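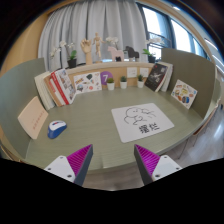 Selon Kittipong Prasertsri, qui ne croyait pas à une dérive lente, il fallait chercher du côté des démonstrations et laisser le contrôleur tranquille : un défaut de commande aurait touché toutes les tâches, et seules les saisies d'objets bas posés sur un bureau étaient atteintes. L'hypothèse a été retenue comme point de départ de l'analyse présentée dans cette section.

Figure 4. Poste de bureau vu depuis la pince manuelle lors de la collecte. Les deux doigts, garnis de patins striés magenta, sont en bas de l'image ; la souris et le tapis se trouvent sur le plateau.

5. Analyse de la défaillance

5.1. Symptômes

La politique entraînée sur le corpus Dilline a été déployée en janvier sur le bras Vernetti, équipé de doigts de même géométrie que ceux de l'outil manuel (figure 4). La tâche consistait à saisir une souris d'ordinateur et à la déposer sur un tapis. Sur 100 essais, 74 se sont déroulés sans incident. Les autres ont été interrompus par la limite d'effort ou par l'opérateur, et presque toujours de la même manière : la pince arrivait à la verticale de l'objet, commençait à se fermer trop tard et continuait de descendre jusqu'à ce que l'extrémité des mors touche le plateau.

Le contact n'était pas violent. La vitesse verticale était bornée et le seuil d'effort a joué son rôle dans la plupart des cas. Deux essais ont cependant conduit à une déformation permanente d'un mors, et un troisième au desserrage d'un bloc de fixation, dont une vis est restée sur le plateau sans que l'arrêt se déclenche. C'est ce dernier essai qui a motivé la suspension des campagnes et la relecture complète des données.

5.2. Vérifications sur le robot

Nous avons d'abord écarté les causes matérielles. La calibration main-œil a été refaite deux fois, avec des résultats concordants. La position du centre outil déclarée dans le contrôleur correspondait à la mesure au pied à coulisse. Le remplacement des patins n'a pas modifié le comportement. Enfin, la même politique exécutée sur des objets hauts (gobelets, flacons) n'a produit aucun contact avec le plateau, ce qui allait dans le sens de la remarque citée en tête de section.

La latence entre l'acquisition de l'image et l'exécution de la commande a été examinée ensuite. Elle était stable pendant les essais réussis comme pendant les essais interrompus. Une compensation plus forte décalait la fermeture sans supprimer le contact.

5.3. Relecture des démonstrations

Le corpus contient plus de 3 000 démonstrations, réparties entre plusieurs bureaux et salles communes. Parmi elles, 849 comportent la saisie d'un objet bas sur un bureau cloisonné du type de celui de la figure 4. Daranee Boonchu les a relues une à une en notant l'instant de début de fermeture et la hauteur estimée des mors à cet instant.

Deux constats en ressortent. Le premier concerne le geste. À la main, l'opérateur pose volontiers l'extrémité des mors sur le plateau avant de fermer. Le contact lui sert de repère : il le sent dans la poignée et relâche aussitôt la pression. Rien de cet ajustement n'est enregistré, car l'outil ne possède pas de capteur d'effort. La politique apprend donc une descente jusqu'au contact, sans la réaction qui l'accompagne.

Le second concerne l'estimation de la hauteur. Les trajectoires sont reconstruites par odométrie visuelle à partir de la caméra portée par l'outil. Dans les postes cloisonnés, une grande part du champ est occupée par des surfaces unies, panneaux et plateau de même teinte, et les points suivis se concentrent sur le fond : étagère, livres, plantes. Quand l'outil descend, ces points se rapprochent du bord supérieur de l'image ou en sortent, et l'estimation verticale se dégrade au moment où elle est le plus utile. Nous avons relevé des trajectoires dont le point le plus bas passait sous le plan du plateau. Elles n'étaient pas rejetées par le filtre de qualité, qui ne contrôlait que la continuité du mouvement.

Pris séparément, aucun des deux effets ne suffit à reproduire la panne en simulation. Avec une hauteur corrigée mais des démonstrations de contact inchangées, les mors effleurent le plateau et la saisie aboutit. Avec des démonstrations sans contact mais une hauteur biaisée, la fermeture est tardive et l'effort reste sous le seuil. La combinaison des deux redonne la descente observée sur le bras.

5.4. Défaut de la chaîne d'arrêt

L'essai où le bloc s'est desserré relève d'un autre problème. Le seuil d'effort était évalué sur une moyenne glissante, choisie à l'origine pour éviter les arrêts intempestifs lors des accélérations. Au desserrage, le mors a pivoté et l'effort est retombé avant que la moyenne n'atteigne la limite. Le superviseur Stiven a donc considéré le mouvement comme normal et le bras a poursuivi la trajectoire avec un doigt mal tenu. L'opérateur a coupé l'alimentation à la main.

La personne la plus proche se trouvait hors de la zone délimitée, et l'événement a été classé sans blessure. Le dispositif n'en était pas moins insuffisant : un critère fondé sur l'effort moyen ne voit pas une rupture ou un desserrage rapide.

5.5. Mesures appliquées

Les trajectoires passant sous le plan d'appui sont désormais écartées. Ce plan est estimé au début de chaque session à l'aide d'une mire posée à plat, retirée ensuite. Les consignes de collecte demandent de commencer la fermeture avant tout contact, et les démonstrations qui ne respectent pas ce point sont conservées dans un sous-ensemble séparé, exclu de l'entraînement.

Côté robot, une butée logicielle interdit aux mors de descendre sous une hauteur réglée pour chaque poste. Le seuil sur moyenne glissante est doublé d'un seuil instantané et d'un contrôle de l'écart entre les positions des deux doigts. Les vis des blocs sont vérifiées au couple avant chaque campagne, selon la procédure déjà en usage sur le banc Yáñez.

Une reprise de la tâche avec le modèle réentraîné n'a donné lieu à aucun contact assez fort pour déclencher l'un ou l'autre seuil. Il reste des échecs de saisie, surtout lorsque la souris est proche d'une cloison et que l'un des doigts manque de place pour s'ouvrir. Ils se terminent par un retrait de la pince et sont traités avec les autres erreurs de planification en section 6.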